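普尔瑙社区体育中心乒乓球室下月起延长开放时间

普尔瑙（Purnau）社区体育中心近日发布通知，从三月起调整二楼乒乓球室的开放安排。调整后，球室工作日的关门时间由晚上八点推迟到十点，周末上午提前一小时开门，午间不再清场。

球室去年秋天完成地面更换后重新投入使用。中心公布的数据显示，重新开放以来的第一个完整月份里，到馆打球的登记人次为1177，傍晚六点到八点最为集中，这段时间的球台基本需要排队。不少在附近上班的居民反映，下班后赶到球室往往只能打上半个小时，刚活动开就要收拍离场。

延长时间的意见最早是在去年底的居民意见征集中提出的。中心随后在一月试行了两周晚间延时，试行期间八点以后的球台使用情况好于预期，噪声方面也没有收到楼下阅览室的投诉。阅览室本身晚上九点闭馆，球室最后一个小时与其没有重叠。

通知同时公布了新的预约办法。球台按小时预约，每人每天最多可以约两个小时，提前3天开放。晚间八点以后的时段单独放号，每天中午十二点更新，约满为止。预约后无法到场的，应在开始前两小时取消；一个月内累计三次未到场又未取消，当月剩余时间不能再约晚间时段，但仍可以到现场等候空台。

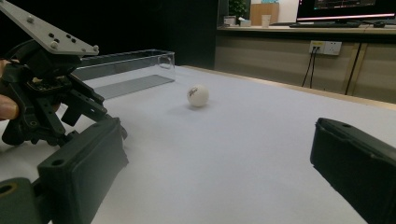

收费方面，白天时段维持原价，晚间延长时段加收少量照明费，持季卡的居民免收。学生凭证件在周末上午使用球台继续免费。中心表示，照明费只用于补贴延时产生的电费和值班开支，收支情况每季度在一楼公告栏张贴一次。

器材也有补充。中心此次向供货商阿谢尔（Asier）体育用品店订购了1000个训练用球，分批到货，首批已经入库。球拍借用照旧，在前台押证件领取，当天归还。胶皮起泡或者开裂的旧拍已经撤下，中心建议经常打球的居民自带球拍。多球训练使用的球筐数量有限，需要在预约时一并注明，用完后把球捡齐再交回前台。

针对部分居民提出的场地拥挤问题，球室内的球台摆放做了小幅调整。靠窗一侧两张球台之间的距离加宽，中间增设活动挡板，减少捡球时互相干扰。原来放在门口的长椅移到走廊，等候的居民可以在走廊休息，球室内不再安排等候区。走廊的饮水机也将在开放时间延长后同步供水到晚上十点。

除日常开放外，社区春季乒乓球赛的报名也已经开始。比赛定在四月举行，设男子单打、女子单打和混合双打，五十五岁以上居民另设一组。小组赛采用三局两胜，淘汰赛阶段改为五局三胜，每局十一分。报名名额为300个，按报名先后确定，额满后转入候补名单。去年的比赛在杜拉特登（Dulatden）学校体育馆举行，今年小组赛改在社区体育中心，半决赛和决赛仍借用该校场馆。

赛事组织方提醒，混合双打须两人一起报名，不接受现场配对。报名单项的选手如果同时参加双打，需要在报名表上写明，以便编排时错开时间。比赛用球由组织方统一提供，球拍自备，拍面两侧须为不同颜色。参赛者应穿浅色鞋底的室内运动鞋，钉鞋和户外跑鞋不得进入场地。

比赛期间，球室部分时段将停止对外预约，具体日期在赛程确定后公布。已经约到相应时段的居民会收到短信，可以改约其他时间，也可以退款，季卡用户的有效期相应顺延。

交通方面，由伊默尔（Yimer）客运运营的社区环线晚班车目前末班为九点四十分，与球室新的关门时间还差二十分钟。体育中心已经就此与该公司联系，希望将末班车推迟到十点十分发车。对方答复正在研究班次调整，结果预计在春季时刻表更换时公布。在此之前，乘公交前来的居民需要留意返程时间。中心后院的自行车棚开放到晚上十点半，停车场晚间出口改走北门。

少儿乒乓球班的上课时间不受影响，仍为每周两次，下午四点半开始。春季班目前还有少量名额，报名年龄为七到十二岁，零基础的孩子可以先参加一次试课。试课免费，需要家长陪同，并提前到前台登记。

成人初学班则是今年新开的项目，每期八次课，安排在晚间延长时段内，内容包括握拍、发球和基本步法。首期已经报满，第二期计划在五月开班，中心前台接受预登记，不收定金。

新的开放时间和预约办法先执行到六月底，届时中心将根据使用情况决定是否长期保留。居民如有意见，可以在前台填写意见表，也可以投入一楼大厅的意见箱。羽毛球场和健身房的开放时间本次没有变动。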